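The 19 Minute Loop, and Other Things I Did Over the Holidays

December 26, 2019

Well, the pie is gone, the house is quiet, and I finally went for a run this morning after two days of eating like a person who was training for something. I had every intention of doing the long route out past Gwilliam and back, but my legs had other plans, so I did the short loop by the old school instead (the one with 1884 carved over the door, for those of you who have run it with me). It took me 19 minutes, and I was passed going up the hill by a girl in a bobble hat who couldn't have been more than twelve and who very kindly said "good morning" while she did it.

I've been meaning to write about the Skustach Relay since September and kept putting it off, partly out of laziness and partly because I wanted to be over it first. For anyone new, it's a cross-country relay, four runners to a team, mostly grass with one nasty stretch of plowed field, and our little club from Ovine has been entering it for as long as I've lived here. We have never won. This year we lost by 2 seconds. 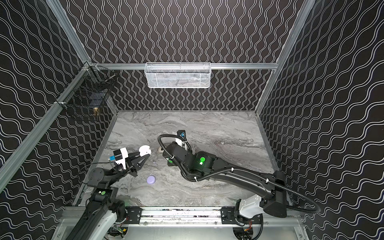

Marble pattern below, wavy lines all around.

I ran the third leg, and I'd like to put it on record that I ran it about as well as I can run anything. Mingxuan Jia handed off to me in fourth place, looking gray in the face and shouting something I still haven't been able to get a straight answer about, and I went out much too fast because that is what I always do. By the pond I had caught one team. By the gate I had caught another, a tall fellow from Zokach who had the most beautiful easy stride I've ever been behind, and I remember thinking that it was a shame to pass him. Then came the plowed field, and I won't say much about that except that one of my shoes filled up with dirt and stayed that way.

So we were second going into the last leg, with a gap you could see across, and our anchor closed nearly all of it. I was bent over with my hands on my knees and only caught the finish sideways. Two seconds! I've spent longer than that looking for the end of a roll of tape. I lay awake that night going back over the gate, where I'd slowed down to let a dog by, and the handoff, where I fumbled, and the first 300 yards, where I'd wasted so much breath on showing off.

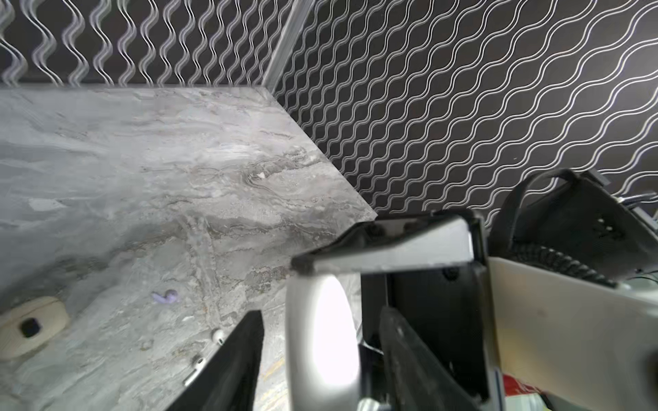 My plan for the winter is hills, and more hills, and being a bit more sensible about how I start. I did try to be sensible in the fall, but then the evenings got dark and there was soup. The plowed field is what I really need to practice, though, and a farmer I asked has said I can use the edge of his if I stay off the rows. Furrows are funny to run on. Go along them and you can settle into a rhythm, but cut across at a slant, like the white waves on that right-hand wall, and every step lands somewhere you didn't expect. The relay course, naturally, goes across at a slant.

Mingxuan says he's in for next year as long as he doesn't have to go second again, and I've told him he can have whichever leg he likes if he'll come and do hills with me. We still need a fourth. If you're near Ovine and you can run two miles without stopping to admire the view, please do leave a comment or catch me after the club run. We go for pancakes afterward, and new people don't pay the first time.

Right, there is one mince tart left and I can hear somebody in the kitchen.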